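Notebook, hand-held gripper, demonstration recording
07/11/2024, room with the blinds, O. Nurmi

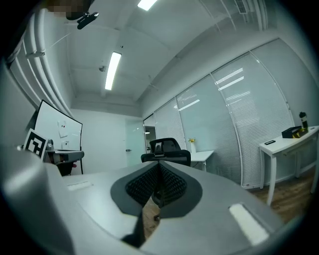
1. Before recording

I started with the lens. I wiped it two times, the first time with the wrong cloth, which left small lines. Please use the cloth from the Kuvstead box and put it back after.

Ceiling lights on, blinds closed. I want to keep it like this for the full set. Last week we mixed open and closed blinds in one session, and the position tracking from Inbridge lost itself more often in the open ones. I cannot say that the blinds are the only reason, but I do not want to have this question again.

The marker stands by the whiteboard, next to the gray desk. Do not move it between takes. If you must move it, write the time here and make the map again. The map today took three tries. In the first two I turned too fast near the glass doorway.

2. The task

Pick up the black bottle from the white side table by the windows, lift it, put it back down on the same table. Very simple, but the policy from November's first training still closes the fingers too early, so we need more slow approaches from different heights.

Order for each take: start at the chair, hold still, walk to the table, approach, close, lift, put down, open, step back, hold still. The hold at the beginning and at the end is important for cutting the files. I forgot the last hold in several takes and had to cut by hand.

3. What I got

16 takes kept, 5 thrown away. Of the thrown ones:
- two where the tracking jumped
- one where I pushed the black box and it slid
- one where I forgot to press record until I was already at the table
- one where the fingers closed on the cap only and the bottle turned

I am not sure about the last one. Tejada method says to throw away every bad grasp, but a turning bottle can also happen to the robot, and then it would be good if it has seen how to recover. I put the file in "maybe". Please give your opinion.

4. Notes on the hand

My wrist gets tired after about 300 seconds of holding, and then the gripper starts to hang down a little. It is easy to see in the height curve, the later takes are all lower at the start. Next time I will make a pause after every 7 takes, also if I feel fine.

I also closed the trigger more quickly at the end of the session than at the start. This is maybe the same problem as in the old data! Somebody should plot closing speed against take number for the Brutmont set, I did not have time today.

5. To do

Copy the files to the shared disk (done, but checksum is still open).
Charge both batteries.
Ask if we can fix the side table position with tape on the floor.
Same task again with the bottle in front of the box, closed blinds, other operator if possible.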